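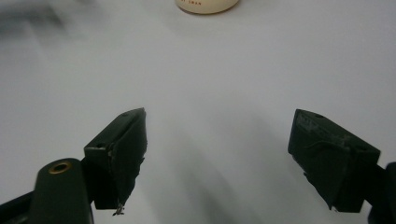

According to one owner, the leveling steps can be skipped because the desk corrects itself once there's weight on it. It doesn't. The feet on the Nandstead frame are plain threaded feet, and weight only hides a bad corner until you raise the top. Please do the steps in order, including the dull ones.

Section 4. Leveling and first lift
Revised March 21, 2015. Covers the Nandstead frame sold with the Murnham top, and the Grarnano control box. If your box came from Şimşekoğlu the wiring is the same but the button labels differ, so check the card that came in the bag.

4.1 Before you plug anything in

1. Set the frame upright where it will stay. Moving it later means leveling it again, whatever the leaflet says about "set once."
2. Check that all 12 top screws are in and snug. Do not use a power driver. The pilot holes are shallow and a stripped hole is a pain to fix.
3. Turn each foot in fully, then back it out one turn.
4. Put a spirit level across the crossbar, then along each leg. Adjust the low foot only. If you find yourself adjusting all four, start over from step 3.
5. Press down on each corner with a flat hand. Any click or rock means a foot isn't touching.

Note: The bubble built into the crossbar is not good enough for this. I've checked two frames against a proper level and the built-in bubble was off on both. Use your own.

Caution: Thick carpet settles. Leave the frame overnight and check again before going on. The box says "ready in 30 minutes," and I would treat that as advertising.

4.2 First lift

6. Plug the control box straight into the wall. Power strips with a switch cause more trouble than they save, mostly resets.
7. Hold the down button until the frame stops and clicks. Let go, then hold it again until the display reads 0. If it reads anything else, see 4.4.
8. Raise the desk a hand's width and stop. Look at both legs from the side. They should be even.
9. Raise it the rest of the way with nothing on top. Listen for grinding. A steady hum is normal.

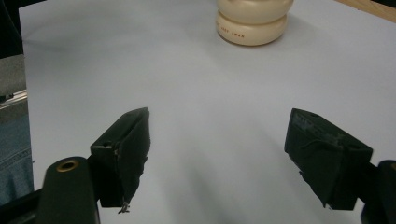
Wobble at full height is the complaint that fills every review page for this desk, and most of it comes from the floor or a loose crossbar. Fix those first and then test. Forget the glass of water you see in the sales videos, which will ripple on any desk ever made. Pick something that sits low and steady, like a pot with a rounded upper part on a wider, disc-like base, and stand it on a sheet of paper near the back edge. Trace the base in pencil. Type for a few minutes, then see if it has crept off its outline. If it has, go back to step 4. If it hasn't, your desk is fine and the shaking you feel is normal flex.

4.3 Loading the top

10. Put heavy things over the legs, light things in the middle. The stated limit is 70 pounds, and I would stay well under it, as the motor slows noticeably before you get there.
11. Leave slack in every cord. Raise the desk fully with the cords attached and watch each one as it goes. This is where most monitors get pulled over.
12. Save your sitting height first, then your standing height. The box tends to forget the second one after a power cut. Write both down.

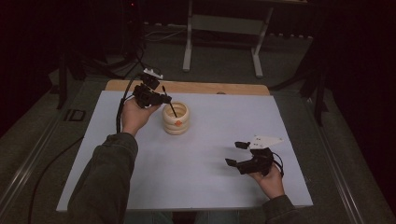 Fig. 3. Pale board laid on a wooden tabletop, small cup near the upper middle.

A loose board or desk pad counts toward the load. It can also slide if the top isn't level, so put it on after the final check.

4.4 Error 447

The leaflet calls this "motor protection" and tells you to wait. Waiting has never cleared it for me. Unplug the box, hold the down button until the display goes dark, plug it back in and repeat step 7. If it comes back the same day, suspect the cable on the left leg before you let anyone sell you a new motor. The plug can look seated when it isn't - push until it clicks.

Note: Frames made before November have a shorter left cable. Do not stretch it. Ask for the extension, and ask twice if you have to.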